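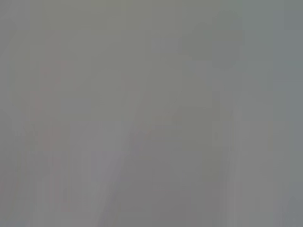 *Soft gray, with a darker rounded shape toward the upper right.*

Wed 1 June

Back on the Avcombe parish ledger (job 1448) after leaving it under weights for most of May, and I'm happy to say the text block has come out flatter than I had any right to expect. The first few gatherings still want to spring open at the head, but they always did, I think. You can see from the old sewing holes that whoever bound it in 1838 was pulling the thread too tight at that end and easing off toward the tail, maybe from sitting a bit sideways at the frame. I do the same when my back is bad, so I felt quite fond of them.

Spent the morning on guards. Merike had left me a stack of the thinner Japanese tissue, already torn (bless her), and with fresh wheat paste it went along nicely. My first batch of paste was too wet and I threw it out. The second I cooked longer, left to cool under a lid, and pushed through the sieve twice. Please, whoever uses the small sieve, wash it straight away! I spent a good while at the sink picking dried paste out of the mesh with a toothbrush.

All 400 leaves are now collated against Kayode's list. His list has leaf 212 as missing, but it's there, bound in upside down behind 219, with somebody's sums on the back. I've penciled the correction on his sheet and left the leaf where it is until we hear from the Avcombe people, who may prefer it kept as found. Kayode, could you ask them when you write about the clasp?
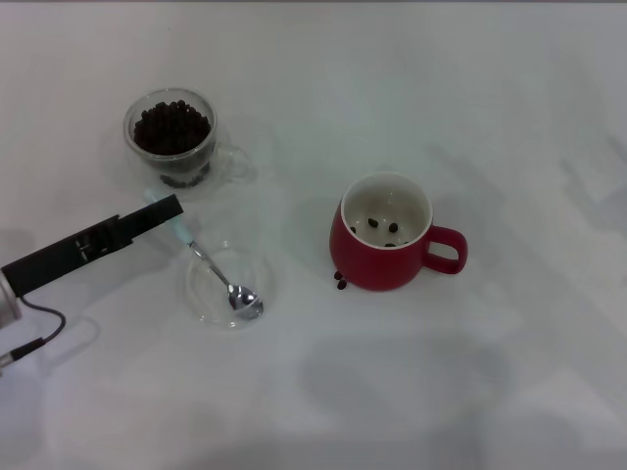

*Coffee beans in the double-walled mug, spoon in the glass, red mug to the right.*

After lunch I sharpened the paring knife on the 2000 stone and tried it on an offcut of the new calf from Larine. It's lovely stuff, though stretchier than the last skin, and it wants a lighter hand near the edge. I went clean through once. Brigitta thinks we should back the spine piece with a thin linen before covering, and I've come round to that, even if it means dyeing the linen first so no white shows at the joints.

Dye notes: two coats of the walnut is too red next to the old boards. One coat of walnut with one of the weak black over it is much closer. Samples are pinned by the window, labeled on the back.

Left to do: resew on three cords, looser at the head this time. Order more 18/3 linen thread, as the reel won't last past the second half. Fatima has the good bone folder and I'd like it back by the weekend, please.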